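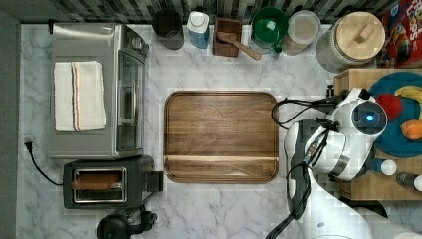 Prothero opened its kitchens to visitors on 5/7/24, and I went up on the morning bus with Elli Väisänen from our housing office. The company fits out small kitchens for rental apartments, and we have 762 units due for new counters over the next few years, so this was a work trip. The show kitchens are set up as if people lived in them. In the second one the big wooden cutting board had the middle of the counter to itself, with the toaster oven over on the left and a folded towel on top of it, and the canisters kept back against the dark mosaic tile. I spent longer in that kitchen than in any of the others.

We were met at the door by Kai Reinholz, who runs the fitting shop. He gave us badges and a floor plan and told us the tour would take two hours. It took closer to three.

The first stop was the cutting hall. Counters are cut to order here in two lines, called Wusto and Sosen. Wusto is the cheaper one and comes in plain colors only. Sosen has the stone patterns. The hall was loud and we wore ear protection, so most of the questions had to wait. Kai said they turn out 100 counters in a good week and had shipped 2,359 the year before.

Then the show kitchens. There are four. You are allowed to open things, lean on things and move things around, and most of the visitors did. Elli measured the depth of every counter with her own tape and wrote the numbers on the back of the floor plan.

What I was looking at was how much room is left once the everyday stuff is out. In our apartments the counter is usually the only work surface, and the plans never show a toaster. In the second kitchen there was a two-slot toaster as well as the toaster oven, both at the left, and the row along the backsplash had a utensil crock, a little wooden box with a spoon in it, jars, and a cereal box at the far end. A plate of fruit sat on a butcher-block board at the right. With all that there was still space to work in the middle. I would like our tenants to have as much.

The pattern on that counter is white with pale grey veins. I asked about crumbs and coffee stains. Kai said pale patterns show coffee sooner than crumbs, and that they tell customers to wipe up the same day. Elli prefers a darker surface for rentals. We did not settle it.

The fourth kitchen was under the Fallasico name, a line that won't be sold until November. It has a narrower sink and a pull-out shelf below the counter. The shelf stuck twice when I tried it. Kai made a note.

Lunch was soup and rye bread in the staff canteen, paid for by Prothero. Afterward there was a short talk on delivery. Orders of more than 1,000 pieces get their own truck schedule. Ours would come in smaller batches, floor by floor, with two weeks' notice for each.

We asked for samples in two Sosen patterns and one Wusto grey. They are supposed to arrive by mail. Parking is behind the building, and the bus stops across the road every half hour until six. Elli has the price list if anyone in the office wants a copy.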